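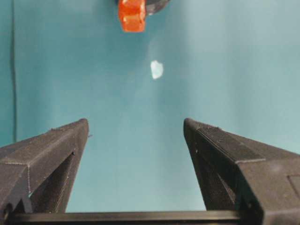 3.2 Circle meetings after the shelter closed

Figure 1. Gripper with two black fingers, open.

The parish of Brarkov ran a night shelter for 15 winters. When it closed in January, the former guests and the neighbours who had complained about them were still living in the same streets. Pakzad, a small mediation group, invited both sides to circle meetings in the church hall. In total 32 people came to at least one of the 5 meetings.

We follow Ghorbani in treating listening as a labour that has to be shared fairly. In the first meeting this was not the case – the neighbours spoke much longer, and two guests left before the tea. From the second meeting the facilitator, Renato Buenaventura, asked a guest to open each round. The prayers were also moved to the end, so that people of other faiths or of no faith could leave without embarrassment.

One neighbour apologised for a letter he had written to the council. The guest named in it did not answer him, and the circle did not press her. We do not count this as a failure of the method.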